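About Sithole Brewing

We make beer in Hurnerville, in a former carpet showroom next to the tire place. If you have reached the car wash, you have gone too far, but they are used to giving directions.

Sithole Brewing opened its doors with one fermenter, a used walk-in cooler and a business plan that assumed people would want a smoked wheat beer in January. They did not. We drank a lot of smoked wheat beer that winter, and by spring we had learned to brew a decent pale ale, mostly out of self-defense.

What we brew

There are usually eight beers on the board. Four of them stay put and the other four change when we run out or get bored, whichever comes first.

Ollus is our flagship, a plain amber lager that takes its time and doesn't taste like anything except beer. It sits in the tank for six weeks. Our accountant has asked whether it could sit there for three. It could not.

Gokex is the strong one. It's a dark ale with rye and a little molasses, released every December and generally gone before the snow is. The name was supposed to be temporary. We typed it into the label form because the form would not accept a blank, and then 2717 labels arrived in the mail. It has grown on us, and we still have some of those labels.

The rest of the regular lineup is a pale ale, which pays the electric bill, and a dry stout, which doesn't but which we like. We have made a pumpkin beer exactly once. Please stop asking about the pumpkin beer.

How we brew it

Slowly, and with more mopping than you would think. Most of brewing is cleaning things, then cleaning the things you used to clean them. Somewhere in the middle of that a kettle gets hot and hops go in.

Our malt comes from a family farm on the other side of the county. Our yeast comes from a lab and is the best-treated employee in the building. It gets its own thermostat. The water comes from the town of Hurnerville, and we run it through a carbon filter out of respect for the beer and no disrespect to the town.

Nothing leaves the building until everyone on the crew has tasted it and at least most of us have stopped arguing. We have dumped batches. One of them was 192 gallons of a cucumber saison, and the drain was the first to finish a full pour.

The taproom

The room holds 80 people according to the fire marshal, and fewer if any of them brought a stroller. There are long tables, a few short ones and a shelf of board games with most of their pieces. We have one television. It gets turned on for playoffs and bad weather.

We don't have a kitchen. We have pretzels, and a drawer of menus from places that do have kitchens and will bring you things. Outside food is fine. If it smells very good, please sit near the bar.
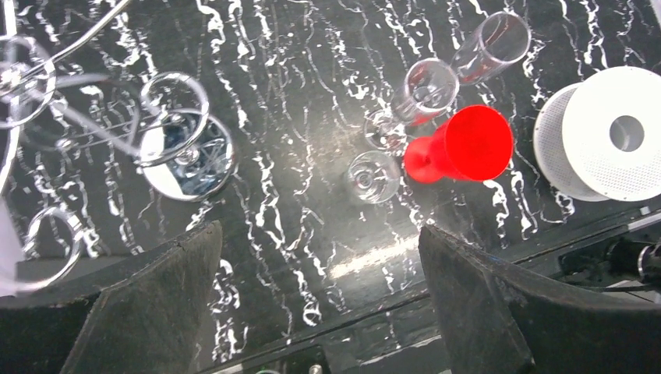
A red goblet on a black, pale-veined tabletop.

Flights come in fours. You can pick your own or let the bartender pick for you, which is faster and sometimes educational. Strong beers come in small pours, and no amount of charm will change the size of the pour. Root beer is on tap too, made here, and it outsells the stout.

Dogs are welcome on the patio as long as they are on a leash and on speaking terms with the other dogs. Kids are welcome until eight, after which they are tired anyway.

The mug club

Membership is limited to 100 mugs because that's how many hooks fit on the wall. Members get a bigger pour for the regular price, first crack at Gokex, and the right to complain about the music in writing. There is a waiting list. People do move away now and then, and we try not to look pleased about it.

Tours

We give tours on request. The full circuit takes fifteen minutes, or forty if you ask about water chemistry, so think it over. Closed-toe shoes are required and the floor will be slippery. You will see tanks, hoses, more hoses and the original walk-in cooler, which makes a noise we have decided not to investigate.

Groups larger than ten should call ahead. So should anyone planning to propose on the tour. It has happened twice.

Where to find the beer

Most of what we make is sold across our own bar. The rest goes out in kegs to a few restaurants in and near Hurnerville, delivered by us in a van that says FLORIST on one side. We don't ship. We can fill a growler if you bring a clean one, and we will check.

For questions, keg orders and private parties, use the contact form or call the taproom after noon. Before noon we're in the back with the pumps running, and the phone is by the front door.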